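The table in the middle

A glass coffee table gives you nowhere to hide. Put a wooden one in a sitting room and you can push the newspapers underneath and forget about them. Put in a glass one and the newspapers are still in the room with you. Rakiya Nwachukwu knew this when she chose hers, and after living with one for most of her adult life she wouldn't have anything else.

"I had a dark wood one for two years in my first flat," she says. "It was like having a crate in the middle of the floor. Everybody walked into it."

Her sitting room in Tultley is long, pale and fairly plain. A cream leather sectional takes up one side of it, the floor is a smooth beige, and a big grey carpet with a curved edge marks out the part where people sit. The table stands on the carpet. She had the sofa first, then the carpet, and spent a spring looking for something to go between them.

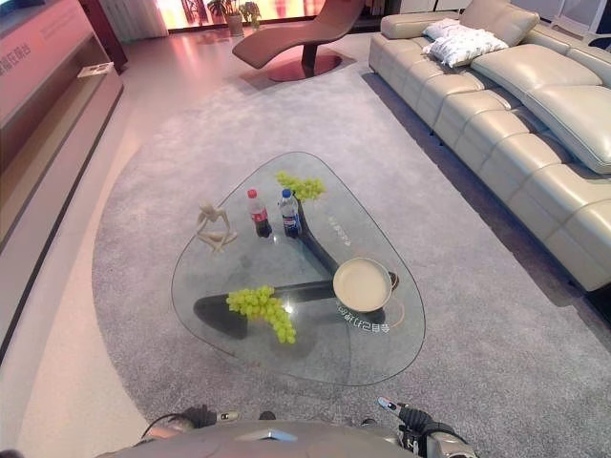
Grapes, drinks and a small seated figure on the rounded glass top, with the dark base showing underneath.

The shape was the hard part. A rectangle lined up with the sofa and made the room look like a waiting area. A circle was better, but it left an odd gap at the corner where the two parts of the seating meet. What she settled on is closer to a triangle, with the corners rounded off so far that you could call it a pebble. It came from Kendura, a small furniture shop that has since moved out of town, and it took two people and a borrowed trolley to get it through the door.

Perihan Ersoy, who advises on interiors and writes a column on small rooms, is in favour of the three-sided table. She says it solves a problem most people don't notice until they have guests. At a rectangular table somebody always gets the long reach. With a triangle, you can turn one side to the sofa and leave a corner pointing at the chair opposite, and the walk round it is shorter as well.

"People measure the table and forget to measure the legs of the people sitting at it," she says. Her own rule is 38 centimetres between the front of the seat and the edge of the top. Any closer and you have to shuffle in sideways. Any further and you put your cup on the floor. She marks it out with masking tape before anything is bought and leaves the tape down for a week.

Height is more forgiving. Most coffee tables come up to the level of the sofa cushion or a little below it, and either will do. If you eat supper in front of the television, go for the higher end. If the table is mostly for looking at, go lower.

The base needs more thought than people give it. Under clear glass it is on show from every seat, so a cheap set of legs will spoil an expensive top. Dark bases are easier to live with than chrome, which picks up every fingerprint the glass doesn't. Rakiya's is dark and spreads out into arms, and she says it was the base she bought, with the top thrown in. From standing height you see the arms running off under the surface, with the grey of the carpet behind them.

Then there is what goes on top. Rakiya's approach is to keep very little out and to change the food. In July that means green grapes, which she buys from the market on the Okafor road and serves cold. Some go in a cream bowl. Others have been known to go straight on the glass, a habit of her mother's that she has given up defending.
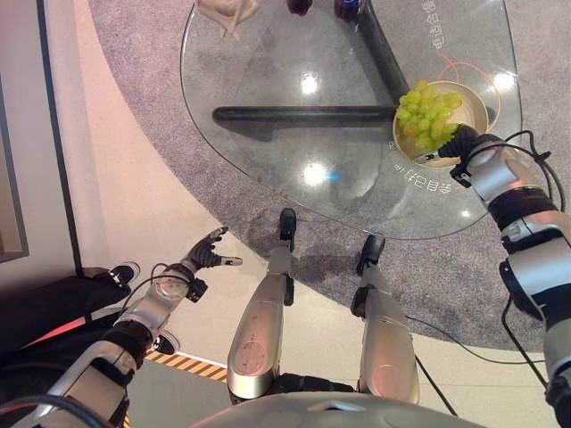

Perihan would rather see everything in a dish, but she agrees with the choice of fruit. Pale things look good on glass. So do things with some height, as long as there are only one or two of them, because a flat top with only flat things on it disappears. A bottle of water can do the job of a vase if it is going to be there anyway. She is firm about candles, which drip, and about stacks of large books, which she thinks defeat the purpose of paying for glass.

Rakiya keeps one ornament, the beige figure. It sits with its knees drawn up and its head down, and it stays near the edge, where it is out of the way of the drinks. She found it on a stall and paid less than the bus fare home. Visitors tend to pick it up while they are talking.

The lettering is a matter of taste. There are lines of white text printed on the glass, along with fine orange lines that curve round the spot where a bowl would naturally sit. Printed tops have come and gone in the shops over the years, and Perihan says her clients split evenly on them. Those who dislike them say you end up reading your furniture. Rakiya says you stop seeing the words after a month, and that from half the seats in the room they are upside down in any case.

Cleaning is where glass loses a lot of its friends. Rakiya does hers every morning with warm water, a drop of vinegar and a cotton cloth, and dries it with a second cloth before the streaks can set. She tried a spray called Valis and went back to vinegar. Ceiling lights are the enemy. They show up on the surface as bright white spots, and any smear that crosses one can be seen from the doorway. A lamp at sofa height is kinder in the evening.

The underside wants doing too, though once a fortnight is plenty. Lie on the carpet with a cloth and work outwards from the base.

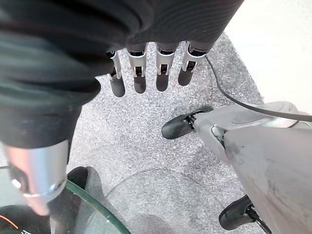
As for the carpet, both women say to go bigger than you think. It should run well past the table on all sides, so that the top appears to sit inside it. A light grey with a fleck in it hides crumbs between one vacuuming and the next, and a low pile lets a heavy base stand level. It will mark where the weight rests. Shift the table a hand's width twice a year, brush the dents up with a stiff nailbrush and leave them overnight.

Weight is the last thing to check before buying. Thick glass is heavier than it looks, and a top that lifts off its base should be carried upright by two people, never flat. Ask whether the glass is toughened, and ask to see the edge. It should be polished smooth the whole way round, with no chips, and it will often look faintly green from the side. Run a fingertip along it before you pay.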